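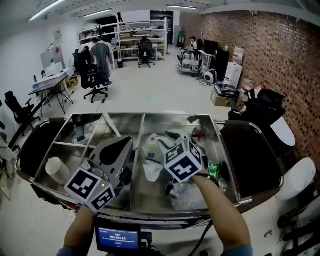 Cleaning and Restoring Stainless Steel Work Surfaces

Applies to: carts, trays, benches, shelving, sink surrounds, and splash panels with a bare (uncoated) finish
Does not apply to: painted steel, galvanized steel, aluminum, or stainless with a clear anti-fingerprint coating

First written for the Workismont shop manual in 2021. The section on passivation has been rewritten and the rust removal steps are now in a different order.

Background

Stainless steel resists rust through a thin layer of chromium oxide that forms on the surface in air. The layer repairs itself after a scratch if the metal is clean and oxygen can reach it. Most staining happens where one of those two conditions fails: under a film of grease, under a wet rag left overnight, in a crevice that holds salt water, or where particles of ordinary steel have been pressed into the surface.

Cleaning comes first, stain removal second, and refinishing only when the first two have been done and the surface still needs it. A surface that looks rusted will often come clean with mild acid and a soft pad, and an abrasive used too early leaves scratches that take far longer to remove than the stain would have.

Identify the metal

Hold a magnet against a flat area away from welds and bends.

No pull, or a very weak pull: probably a 300-series grade such as 304 or 316. Most food-service and lab equipment is 304.

Strong pull: a 400-series grade such as 409 or 430, or plain steel with a plated finish. Grade 409 is used mainly in exhaust parts and has less chromium than 304. It will develop light surface rust in normal use. Grade 430 is common in lower-cost panels and appliance fronts.

Bent corners on 304 can become slightly magnetic from forming. Test the middle of a panel.

If the magnet pulls strongly and a scratch shows a different color underneath, the part is plated. Stop at the routine cleaning step. Acid cleaners and abrasives will go through the plating.

Identify the finish

Look along the surface at a low angle under a single lamp.

Brushed (No. 4): short parallel lines running in one direction. This is the usual finish for work surfaces. All wiping and abrasive work must follow the lines.

Mill (2B): smooth, dull gray, no visible lines. Scratches cannot be blended by hand to match. Clean only.

Mirror (No. 8): clear reflection. Clean with microfiber and liquid only.

Bead-blasted: even matte texture, no lines. Holds fingerprints. Clean with detergent and a nylon brush.

Materials

Dish detergent, neutral, without bleach
Baking soda
White vinegar, 5 percent
Isopropyl alcohol, 70 percent
Oxalic acid cleanser, powder or cream
Citric acid powder, food grade
Microfiber cloths, at least four
Nylon scrub pads, white (non-abrasive)
Non-woven abrasive pads, maroon and gray
Plastic scraper
Nitrile gloves and eye protection
Distilled water for the final rinse if the tap water is hard

Keep one set of pads for stainless only. A pad that has been used on carbon steel carries iron into the surface, and the iron rusts within a day or two. We store ours in a closed bin labeled SS. Bins without a lid collect grinding dust.

Do not use: steel wool, wire brushes made of carbon steel, chlorine bleach, muriatic acid, toilet bowl cleaner, silver dip, or any product that lists chloride salts among its ingredients. Chlorides break down the oxide layer and cause pitting. Pits cannot be cleaned out.

Procedure 1: Routine cleaning

1. Clear the surface. Lift out loose dividers, liners, and mats. Soil collects along their lower edges.

2. Wipe or vacuum dry debris. Metal chips should be vacuumed. Wiping them drags them across the finish.

3. Mix one teaspoon of detergent in a quart of warm water.

4. Wash with a microfiber cloth, following the grain. Change the water when it turns cloudy.

5. Clean inside corners and seams with a soft nylon brush.

6. Rinse with clean water. Detergent residue dries as a gray haze that is easily mistaken for wear.

7. Dry at once with a clean cloth. Do not let the surface air dry if the water is hard.

8. Inspect under a low-angle lamp. If no marks remain, stop.

Frequency depends on use. A surface handled all day needs this at the end of each shift. Storage shelving can go a month. Surfaces within a mile of salt water should be rinsed weekly even when they are not in use.

Procedure 2: Grease, adhesive, and label residue

1. Complete Procedure 1.

2. Wet a cloth with isopropyl alcohol and lay it over the residue for five minutes. Keep ignition sources away and ventilate the area.

3. Lift softened adhesive with a plastic scraper held nearly flat. Razor blades leave fine lines across the grain.

4. For baked-on grease, make a paste of baking soda and water. Spread it over the area, wait 30 minutes, and rub with a white nylon pad along the grain.

5. Rinse twice and dry.

Some foam tapes leave a yellow outline after the adhesive is gone. The outline usually fades after a second alcohol soak. If it does not, treat it as a stain under Procedure 4.

Procedure 3: Water spots and mineral scale

1. Mix equal parts white vinegar and water.

2. Apply with a cloth and keep the area wet for up to ten minutes. Heavy scale at the base of a faucet may need a paper towel soaked in undiluted vinegar and wrapped around the joint.

3. Rub lightly along the grain.

4. Rinse with plain water until there is no vinegar smell.

5. Dry.

Vinegar should not be left to dry on the surface. It can etch a faint ring that shows on mirror and 2B finishes.

Procedure 4: Surface rust and tea staining

Tea staining is a light brown discoloration with no depth. It feels smooth to a fingernail. Embedded iron shows as small orange dots, each with a slight roughness. Pitting shows as dark points that catch the nail. The first two can be removed.

1. Complete Procedure 1.

2. Put on gloves and eye protection.

3. Wet the area. Apply oxalic acid cleanser and spread it to a thin paste.

4. Wait one minute, or the time on the container if shorter.

5. Rub along the grain with a damp white pad using light pressure. Replace the pad once it turns brown.

6. Rinse thoroughly. Wipe the surrounding area too, including the underside of any rolled edge.

7. Dry and inspect. Repeat once if needed.

8. If orange dots remain after the second pass, use a gray non-woven pad with the cleanser on those spots only.

9. Go on to passivation.

Treated areas may look brighter than the metal around them. The difference evens out over a few weeks of normal cleaning. Running the cleanser over the entire panel gives a uniform result sooner.

Procedure 5: Blending scratches on a brushed finish

For scratches that can be seen but barely felt. A scratch deep enough to hold a fingernail needs a belt or drum tool and is outside the scope of this page.

1. Clean and dry the surface.

2. Mask any welds, fasteners, and panels with a different grain direction.

3. Begin with a gray pad. Fold it around a flat wood block that spans wider than the scratch.

4. Stroke in one direction only, along the grain, lifting the block at the end of each stroke. Back-and-forth motion leaves curved marks at the turning points.

5. Check after ten strokes. If the scratch has not changed, move to the maroon pad for ten strokes, then return to the gray.

6. Extend the strokes past both ends of the scratch. On a short panel, run the full length from edge to edge.

7. Wash off all dust, rinse, and dry.

Test first on a hidden side. Pad grades vary among suppliers, and one maker's maroon can cut as coarse as another's brown. The Rundeo hand pads we stock are on the fine side. The reorder number is 715.

Procedure 6: Citric acid passivation

Passivation removes free iron and lets the oxide layer form again evenly. It is worth doing after any abrasive work and after rust removal.

1. Wash and rinse the part until water sheets off without beading. Beads mean grease is still present and the acid will not reach the metal.

2. Dissolve citric acid in warm water at 10 percent by weight (3.5 ounces of powder made up to one quart of solution). Use a plastic container.

3. For small parts, submerge for 30 minutes. For fixed surfaces, lay white paper towels on the metal and keep them saturated for the same time. Cover with plastic film to slow evaporation.

4. Rinse well. Collect runoff before it reaches concrete, which the acid will mark.

5. Neutralize with one tablespoon of baking soda in a quart of water, then rinse again, using distilled water if available.

6. Dry completely and leave uncovered for 24 hours before use.

Do not combine acid solution with any bleach product, including residue in buckets and drains.

Welds that still show blue or straw-colored heat tint need pickling paste, which contains hydrofluoric acid. Send those parts out. Workismont uses Bouvier for this work and allows two weeks.

Handles, casters, and attached parts

Non-stainless hardware is a frequent source of rust marks on an otherwise sound surface. Look for zinc-plated screws with worn heads, carbon steel rivets, and caster stems. Replace them with stainless fasteners of the same size, with a little anti-seize on the threads. Stainless threads gall easily, so turn them by hand for the first few turns.

Keep acid cleaners off padding, rubber, and vinyl. Mask these parts or remove them, and wash them with the detergent mix from Procedure 1. Liquid trapped between a pad and the metal behind it will cause crevice corrosion, so loosen the pad and dry behind it if it has been soaked.

Troubleshooting

Rainbow tint after cleaning: detergent or oil film, or heat. Wash again and rinse with distilled water. If the tint stays, it is heat.

Streaks: dirty cloth or wiping across the grain. Use a fresh cloth and alcohol, one pass per side of the cloth.

Rust returns in the same spot within a week: embedded iron was not fully removed, or there is a pit. Repeat Procedure 4, then Procedure 6. If it returns again, check with a 10x loupe for pits.

White haze: mineral or baking soda residue. Use Procedure 3.

Dull patch after scratch blending: strokes too short or pressure uneven. Go over the full panel with the gray pad.

Rust along a seam: water held in the joint. Dry with compressed air after washing. Seal the seam with neutral-cure silicone once it is clean. Acetic-cure silicone gives off acid as it sets and should not be used.

Record keeping

At the Tisemham site each surface has a card listing grade, finish, date of last passivation, and the pad type used. The card is worth copying. The grade test takes a minute, but the pad history cannot be recovered later, and it decides which grade to begin with the next time a panel is blended.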